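Cirkby wiping set – known problems

Read this before training on the Cirkby recordings. The set has 1000 episodes of cloth pickup and table wiping, recorded with the Zernholm hand-held gripper.

Finger width fault

In 28 episodes the logged finger width sticks at its last value while the fingers keep moving. The encoder cable had worked loose at the housing. All 28 come from one Tuesday session and fall after episode 700. They are marked width_bad in the index – drop them or use the video only.
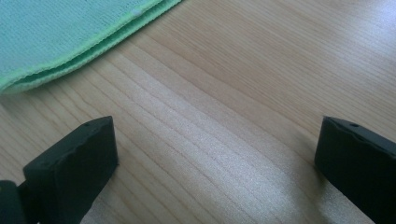

Fingers open, green cloth folded on the table.

Glare

Strong light on the tabletop upsets the pose tracker. Position jumped in 4 episodes, and those have been moved to the folder rejected. Milder drift may remain in others. We have not corrected it.

The cable is now clamped. Check the width log against the video before each session. Send new faults to the Nugroho tracker under Trutudum.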